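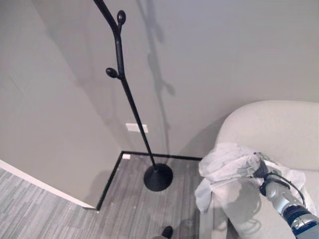
Operators kept telling Sterari that a safe distance meant nothing to them until it was written down in centimetres, and that remark is the starting point for the new Bukbridge practice guide on robot arms that handle cloth in furnished rooms.

Bukbridge, 1/22/19 - Sterari today released the guide for public comment. It applies to single-arm robots that pick up, fold or move household textiles while a person is in the same room. It does not cover factory cells, which are dealt with under existing machinery rules.

The draft was prepared with Sutherland, a test house, and Drellska, which supplies training to robot operators. It draws on 834 logged handling sessions in rooms with ordinary chairs, carpet and fittings. In 241 of those sessions the operator stood closer to the arm than the site's own instructions allowed. Most of those sites had no floor marking and no agreed place to stand.

Under the draft, a site must:

Keep at least 100 centimetres between the operator's feet and the base of the arm while the arm is powered, unless the arm is in reduced-speed mode.

Name one operator for each session. That person holds the stop control and does no other task.

Check the gripper and its cabling before the first grasp of the day. A cable that runs outside the arm must be secured so it can't catch on furniture or fabric.

Record freestanding items within reach, such as lamps and coat racks, and either move them or program the arm to stay clear.

Stop the arm before anyone frees caught fabric by hand. Releasing the gripper alone is not enough.

The section on soft furniture is new. Armchairs and sofas give way under load, and force limits set on a hard table can be wrong for a padded surface. The draft asks sites to test their limits again on the furniture they will use, and to keep the results with the session log.

Sutherland ran a trial of the draft last August. Almost 96 per cent of the checklist items were completed without help. The item on cabling was the one most often missed, and its wording has been changed.

The guide is voluntary. Sterari will publish the comments it receives along with its responses. Copies of the draft and the comment form are available from the Sterari office in Bukbridge.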